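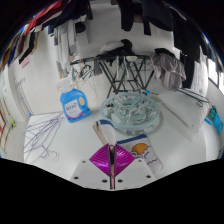

Personal Style and Wardrobe, unit 7: Planning what you wear
Instructor: Fiona Swanson
Skiltunier Continuing Studies, notes updated 2020-06-24

Bring your clothing list from the last unit. If you haven't finished it, bring what you have. We will use it in the second half of class.

## Where we left off

Last time we looked at fit: shoulder seams, rise, sleeve length, and what a tailor can and can't change at a fair price. Several people asked about letting out a waistband. The answer depends on the seam allowance. Turn the garment inside out at the centre back and look at how much cloth lies past the stitching. Cheaper trousers often have almost none. Old men's trousers from a second-hand shop usually have plenty.

Shoulders are still the one thing to get right in the store. A jacket can be taken in at the sides and shortened at the cuff, but moving the shoulder means taking the sleeve off and resetting it, and few jackets are worth the bill.

## Base colours and accent colours

A base colour is one you can wear on the large pieces: coats, trousers, skirts, shoes. Navy, black, charcoal, brown, olive and camel are the usual ones. An accent colour goes on smaller or cheaper pieces.

For planning purposes, pick two base colours and no more than three accents. You may own clothes outside those colours and you don't have to get rid of them. The plan only tells you what to buy next.

Some points that came up with the last group:

- Black and navy can be worn together. It works better when the fabrics are clearly different, such as a navy wool skirt with black leather boots.
- Two blacks that have faded differently look worse side by side than black with grey.
- White shirts vary a good deal. Cream knitwear beside an optic white collar can look dingy, so try them on together in daylight.
- Denim counts as a base colour if you wear it more than twice a week.

Hold the colour up near your face if it's going near your face. For trousers and shoes it matters much less, and you can be freer there.

## Proportion

The main idea is where the eye stops. A hem, a belt, a change of colour or the top of a boot all make a line across the body. Lines placed exactly halfway tend to look boxy. Moving the line up or down, even by the width of two fingers, usually helps.

Ways to move a line without buying anything:

1. Tuck the front of the top only.
2. Roll the sleeve to just below the elbow.
3. Swap a long cardigan for a short one over the same dress.
4. Match the shoe to the trouser, so the leg reads as one piece.

Volume works in a similar way. Wide trousers with a closer top is the safe version. Wide with wide can be good too, but the fabric has to hang. Stiff cotton on both halves tends to stand away from the body, and most people in the class who tried it didn't like it. Those who did were using a soft knit on top.

For tall boots under a skirt, decide whether you want skin showing between the two. A narrow gap looks like a mistake. Either overlap them or leave a proper space.

## Cost per wear

Divide what you paid by the number of times you expect to wear the piece. A coat at $350 worn 700 times over its life comes to 50 cents a wear. A party dress at the same price worn 7 times comes to $50 a wear.

This is useful for comparing two things you might buy. It is less useful for deciding whether you are allowed to enjoy something. A wedding outfit will never do well on this measure, and you may want it anyway.

Be careful with the estimate. People guess high for shoes and low for plain T-shirts. If you already own something similar, use how often you wear that one.

Remember to add upkeep. Anything marked dry clean only costs more than its price tag, and a pale wool coat will need it more often than a dark one. Resoling belongs in the sum as well — a welted boot can be resoled several times, while a glued sole often can't. 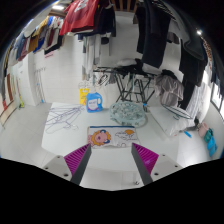
## Exercise: the outfit grid

Work alone first, then compare with the person beside you.

Draw a grid with tops down the side and bottoms across the top. Use six tops and three bottoms from your own list, which gives 18 squares. In each square write one of the following:

- **W** if you have worn the two together
- **C** if you could wear them together and never have
- **X** if they don't go

Look at the rows and columns with the most X marks. A top with an X under every bottom is either an accent piece that needs a partner or something to pass on. A bottom with X down the whole column is more serious, as bottoms get worn more often before they are changed.

Then look at the C squares. Choose one and wear it before the next class. Take a note of what felt off, if anything did. It's often the shoes.

If you mostly wear dresses or jumpsuits, put those down the side and use jackets and cardigans across the top. The grid works the same way.

## Writing a buying list

Keep the list short and specific. "Black trousers" is too loose and you will end up with a third pair like the two you have. "Black trousers, wide leg, full length with flat shoes, machine washable" is closer to what you need in the store.

Write down:

- the gap it fills (which squares on the grid would change)
- fabric you will and won't accept
- the most you would pay
- the shoes you'll wear with it

Date each item when you add it. If it has been on the list since January and you haven't missed it, cross it off.

## For next time

Finish the grid and bring it with your buying list. We'll be in the Kotura Room again. The topic is knitwear: gauge, pilling, and how to read a fibre label. Bring one sweater that has worn well and one that hasn't, with the labels still in if possible.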